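Workshop Notes: The Second Build of the Hand-Held Gripper

02/10/2024

The hand-held gripper project, known within our shared workshop as Florosum, has now completed its second stage of assembly. Readers who followed the entries from September will recall that the first body was withdrawn after the jaw developed play at the hinge. The present entry sets out the changes made and the work that remains.

The body has been redrawn with a deeper recess for each finger mount. Ms. Noémi Dobos prepared the revised drawings, and the parts were printed over 2 evenings on the Kovavham machine. Printing at a slower speed was considered. It was decided to keep the existing settings, as the walls had come out clean on the previous attempt. Total spending on the project stands at 200 dollars, which remains within the amount the members agreed upon.

The finger pads received the most attention. The earlier smooth pads did not hold small parts well, and they have been replaced by textured ones that can be changed without opening the body. The members fitted them by hand and filed the edges of the mounts until both pads sat level – a slow task, and one that should be allowed a full evening.

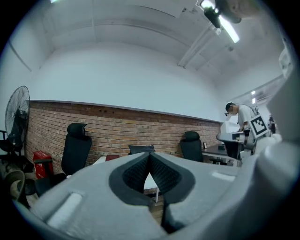 The finger pads in their mounts, with a second gripper and its printed marker at the right.

The square marker allows the tracking software to find the position of the tool. Ms. Lamduan Siriwan has asked that all markers be printed on matte paper, and that any marker with a lifted corner be replaced before a session begins. Her notes on calibration are kept in the project binder under Furnel, the name given to the tracking program.

A trial of 70 short grasps is planned for the next stage. The results will be entered in the common log together with the condition of the pads at the start and at the end. The question of a lighter handle is still open – two members favor it, and one does not. Drawings for the current body may be requested through the contact page of this blog.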